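Re: [shopfloor-automation] Folding cells and the people already on the line
Date: February 4, 2026

On the list last week, someone from the Cinedville depot wrote:

> We have been told two arms are coming to our flatwork section.
> Management says no jobs go. What did it do to the work at your
> place, day to day? Rotas, pay grades, who fixes it when it stops?

I work at the Trivach laundry, so I can answer for one site only. We have 104 people across both shifts. The arms are meant to take the first part of folding, which means finding an edge, lifting it and laying the cloth out. Pressing, checking and packing stay with us.

Everything gets tried in simulation before it goes near the floor. Cloth is the hard part. A sheet never lies the same way twice, and the gripper has to close on one layer and leave the one under it alone. Four of our folders were asked to sit with the engineers in January and go through the simulated runs, saying where they would have taken hold themselves.

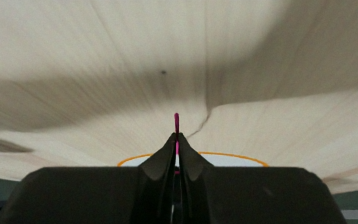

Those sessions were paid at the normal rate to start with. The union rep asked for the trainer rate and got it, backdated to the first session. I would get that agreed before anyone sits down, as it took us a month of letters.

On the rota, one folder per shift becomes a cell minder. The written duties are loading, clearing faults and stopping the arms. The grade has not been settled. The firm's figure is 268 pieces an hour for the finished cell, and our complaint is that it was put on the noticeboard before anyone had worked next to one. A good folder on small items manages 127 on a quiet morning, and people read the two numbers side by side and drew their own conclusions.

Faults are the other thing. The contract with Joveo covers the arms and the software. It does not cover the table, the lighting or the cloth, so a stop caused by a badly loaded sheet goes down as ours. We asked for a fault code of its own – still waiting.

The layout we were shown has two arms on one side of a table, with the other sides left clear for people.
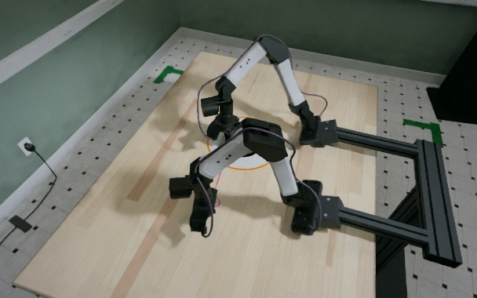 Rajan site replied off-list and said I could pass this on: ask for the stop time to be logged separately from the minder's own output. They didn't, and for the first 100 shifts every stoppage counted against whoever was on the cell. It has been put right now, but two people had already asked to move back to packing.

I have added that to our list for the next meeting. If Cinedville can get a copy of their duty sheet before the arms arrive, please post it here and I will put ours up next to it.

Folding section, Trivach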